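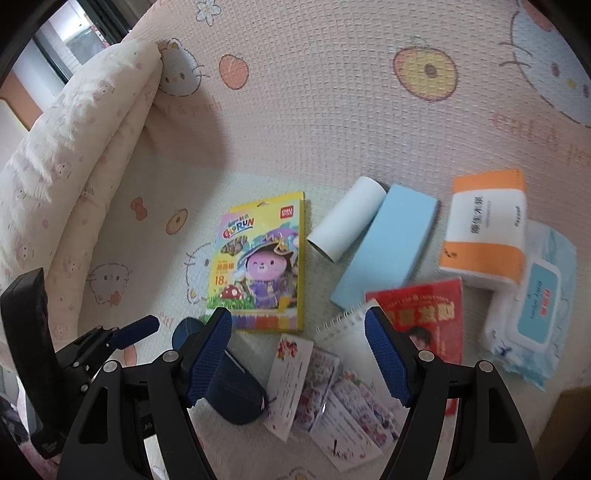 4. Handling Rules for Household Clutter

Read this section before your first session with the Flernura hand tool. Read it again after your first session, when it will make more sense. It applies to small goods on beds, sofas and other soft surfaces. Kitchens are in Section 5 and have their own problems.

4.1 Before you start

1. Open the fingers all the way and close them all the way. Do this 2 times. If the pads meet crooked, stop and see Section 7.

2. Wipe the pads with a dry cloth. A sleeve is not a cloth. Bukola Haruna wrote that sentence and will not have it removed.

3. Spread the items so that at least one can be reached without moving another. A pile is allowed. A heap with no way in is a heap, and you will spend the session digging.

4. Check every paper item for names, phone numbers and addresses. Take out anything you would not pin to a notice board.

Note: Printed bedding is permitted. Earlier editions called for a plain gray sheet, which proved that the tool worked very well in homes furnished with plain gray sheets.

4.2 Approach and grip

1. Come in from above, fingers open, and line up with the narrow side of the item. For a long case, that means one pad on each long side.

2. Keep the item between the pads before you squeeze. Squeezing first and steering later is a popular method and accounts for most of our repair mail.

3. Close until the pads touch, then a little more. Hard cases want little force. Paper rolls want less than you think.

4. If a notepad or card is lying under the item, lift straight up. Do not drag. Spiral bindings catch on everything, including each other.

CAUTION: Never reach between the fingers with your free hand while closing the tool. Your thumb is a small household item as far as the linkage is concerned.
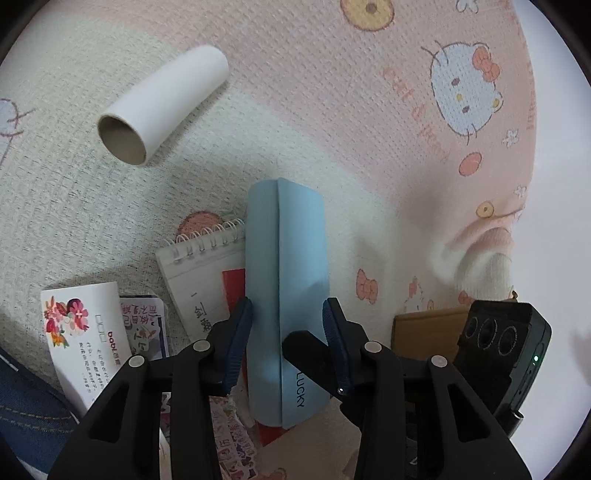 4.3 Soft packs

1. Treat anything in plastic film as soft, whatever it feels like on top.

2. Grip by the body of the pack and leave tabs, caps and lids alone.

3. Set it down flat. Dropping counts as a failed placement, even when it lands where you meant it to.

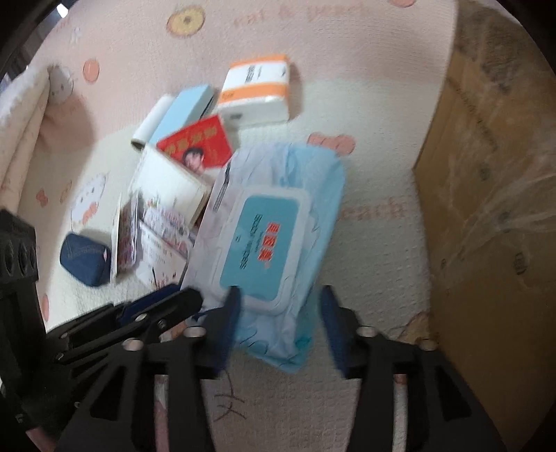 Grip force is where the Zevum house rules and the old Drudov sheet part ways. Drudov allowed one setting for everything and trusted the operator to feel the rest. We ask you to judge by the weakest part of the item. A wet wipes package has a rigid flip-top lid on a soft wrapper, and the lid will fool you into squeezing as if the whole thing were a brick. Watch the wrapper. Crumpling at the ends is acceptable; a bulging lid means let go.

4.4 After the session

1. Close the fingers and lay the tool on its side.

2. Log failed grips as failed grips. "Nearly" is not a category. Tamunoemi Shehu reads the logs and has asked us to mention this.

3. Return everything to its owner.

Questions about this section go to Hadiza Iyamu. Worn pads go in the padded envelope, form 335 enclosed.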